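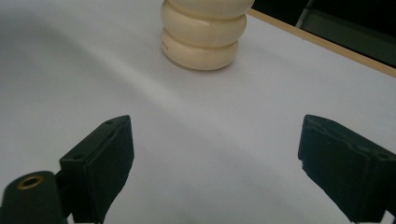 Cream, three tiers, on the white table.

Crafts > Paper > Threads > Ilango Hegde

Ilango Hegde
Starting a thread on the concertina album I'm making for my aunt. It will be slow. I'm posting each stage as I finish it so I have a record of the sizes, which I lost last time.

The album is 7 inches square when closed. It has 8 panels, plus a front and back cover in gray board. I wanted ten panels but the spine gets fat once there are photos in it.

Paper for the panels is Celley 251 gsm in the natural shade. I've used it for cards before. It scores well along the grain and cracks across it, so check the grain first. Bend the sheet gently both ways. The way that gives more easily is the way your fold should run.

I did not check the first sheet. It is now gift tags.

Scoring: bone folder and a metal ruler, two light passes instead of one heavy one. Turn the sheet over between folds so the mountain and valley sides both get scored on the correct face. Mark them in pencil, M and V. I rub the letters out after.

Joining the strips. My sheets only give me four panels each, so there is one join. I leave a half-inch tab on the first strip and glue it behind the second. Put the join on a valley fold and you can barely find it when the album is shut.

Glue for the join is Varkska bookbinding glue, the one in the squat bottle. Thin coat, brushed from the middle out. Then wax paper either side and under a stack of books overnight.

Somebody asked about double-sided tape. It works for the pockets. I wouldn't use it on the join because mine lifted on the last album after one summer in a front window.
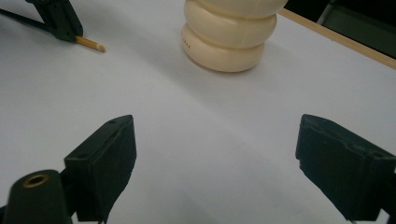

Dondness, 3 November 2023

Covers today. The boards are cut an eighth of an inch bigger than the panels on each side. The covering paper is cut an inch bigger than the boards all the way round.

The covering paper is from a pack called Suvarna. Dark red with a small gold leaf print. There are 60 sheets in the pack and only a few of this one, and I've used two of them on test pieces.

Order I do it in: glue on the board, board down on the back of the paper, flip, smooth from the center with the side of my hand. Flip back. Trim the corners at a slant, leaving one and a half board thicknesses between the cut and the corner. Fold top and bottom first, then the sides.

If you trim too close you get gray board showing at the tip. I had one corner like that. A dab of red ink from a stamp pad covered it well enough.

Ribbon next. Half-inch cotton, cream, long enough to go round the closed album and tie in a bow with some left over. It goes flat across the inside of the back cover, glued down, before the end panel goes on top. If you forget it at this stage there is no tidy way to add it later.

End panels glued to both covers. Back under the books. I put a sheet of scrap card between each fold so any stray glue won't stick the whole thing together.

Decoration on the front is one label, cut with a scalloped punch, with her initials stamped in brown. I tried a paper flower and a bit of lace on top and took both off. It has to fit on a shelf.

Inside I've made pockets on panels two and five for letters. These are just rectangles stuck down on three sides with a thumb notch punched in the open edge. Punch the notch before you stick it. The rest are plain for photos with corners.

@ the person who wanted the size of the strip before folding: 28 inches for the first, plus the half-inch tab. The second is 28 with no tab.

Still to do: stamp the label again because the second initial is faint, fit the photo corners, and find a box it fits in for mailing. She wants to put her garden pictures in it in April.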